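Shop notebook, bench by the window
February, Friday, a little after four

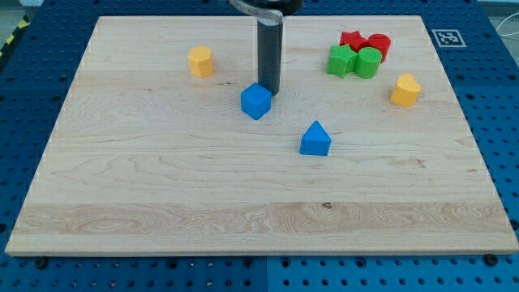
Pale board on the blue perforated table, dark knot in the lower strip.

Kettle is on and the light is going, so I'm writing this up now while I still remember which jar was which. Most of this week went to the finish trials, and I know a couple of you have been asking when there would be something to look at. There is something to look at! It's on the rack over the sink, third shelf, and please handle the pieces by the edges for a few more days, as the last coat went on only yesterday evening.

To go back a bit, for anyone who missed the start of it. The Gresitz job is the long reading tables for the upstairs room, and they've asked for a finish that can be repaired by whoever happens to be on duty with a rag and a tin. No spraying, nothing that has to come back to us. I was glad to hear it, to be truthful, because I've always liked an oiled table, the way it goes soft and a little deeper in color as people lean on it over the years. But oil on a pale wood can go yellow on you, and they were quite firm that they want it to stay pale. So we have two wishes pulling against each other, and that has been my week.

I cut the test pieces from the maple offcuts, all the same batch, planed and then sanded to 180. Half of them I took on to 240. I wetted every piece with a damp sponge, let it dry overnight, and knocked the fuzz back with a worn pad before anything else touched it. I know some of us skip the wetting with hard maple, and I used to skip it too, but run your hand over pieces 4 and 5 on the rack (5 is the one I forgot) and I think you'll come around.

The finishes were the plain linseed we always have, the Werkia hard oil, the same Werkia with a little white pigment stirred in, and a soap finish I made up on the stove from flakes. Seven pieces in all, once you count the bare one I keep for comparing. Sample 109 in the big binder is the old linseed piece from the library shelves, and it's worth getting out and laying beside the new ones. It has gone a good strong honey color. Lovely on its own, and just what Gresitz doesn't want.

Results so far, in the order I did them.

Linseed: warm right away, and warmer by Thursday. Very easy to put on. I'm leaving it out.

Werkia plain: dries hard and feels nice, a bit of a plastic squeak under a dry thumb until it's been buffed. Color is acceptable by the window and a shade too yellow under the lamps.

Werkia with white: the best so far. I stirred in too much the first time and it sat in the open grain like flour, so that piece went in the stove box and I started over with half as much. The second try is on the rack with a green dot. Buff it hard after ten minutes — any longer and it grabs the rag.

Soap: the palest of the lot and pleasant as anything to touch, but a cup of tea left a ring that I could not get out without sanding. For a bedroom, yes. For a reading room where people bring their thermoses, I don't think so, though I'd be happy to be argued with.

I also did the water test, a wet glass left standing over lunch, and the coffee test, and the ballpoint test, which none of the pieces passed. Ballpoint goes into everything. We should simply tell them so.

On amounts, the tin claims more coverage than I got. By my sums the full set of tables will want around 2,000 milliliters for the first coat and a good deal less for the second. I'd order an extra tin and not fret over it. Sydorenko has it in stock and Titow doesn't, though Titow is cheaper on the pads.

One small thing on the sanding: the wavy figure takes up more oil than the straight grain and comes out darker, and knots more so. On a test piece it's pretty. Across a whole tabletop it could look blotchy, so when we're picking boards for the tops, let's keep the wild ones for the aprons and the undersides. I've chalked a cross on the ones I'd hold back, but I only got as far as the end of the first stack.

Oily rags are hung flat on the line outside, please don't ball them up. The jar of white mix is labeled 241 to match the binder page, lid on tight, and it needs a proper stir from the bottom before use. Monday I'll do the second coat on the green dot piece and try the pen again after a light wax.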